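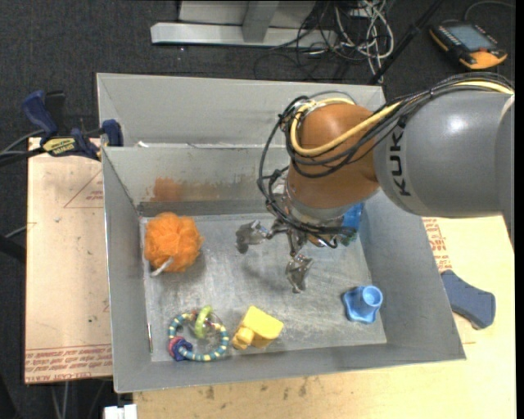
The KUKA arm over the metal bin, with the cables hanging in wide loops near the joint.

Workshop tips: when a cable loop catches

In June we had a fault at our bench in Trondora. The arm turned its wrist to go down in the bin, one loop of black cable caught on the corner of a clamp, and a connector came half out. The gripper stopped with one finger bent inward. It was a small damage, but we lost 2 days to find it, as the error message spoke only of the finger. My colleague Bjarke Juhl found the connector by hand in the end. These are the habits we keep now.

Before you touch anything, press the emergency stop and wait until the arm is fully still. Keep the controller where you can reach it without leaning over the bin.

Move the arm slowly to its farthest positions and watch the cables, not the fingers. A loop that looks fine with the wrist straight can be too long when the wrist is turned. Tie it again at 2 points, but leave enough slack for the full turn. Do not pull a tie very tight. It will cut in the cable jacket after some months.

Turn the clamp handle to the outside. We use a bar clamp on the side wall of the bin, and the less of it that stands up over the edge, the better. Check the clamp every morning, the shaking makes it loose.

Start again with soft things. A bath pouf forgives a wrong movement, a hard plastic toy in the corner does not.

Look at the fingertips with a lamp. If the covering is worn or wrinkled, write it in the log. Siyabonga Shabalala changes ours after around 2,000 grasps, but I think it depends much on how rough is the floor of your bin.

Sheet metal edges are sharp, so wear gloves when you lift the bin out. And do not put your hand in for "only one second" while the program is paused. Paused is not stopped.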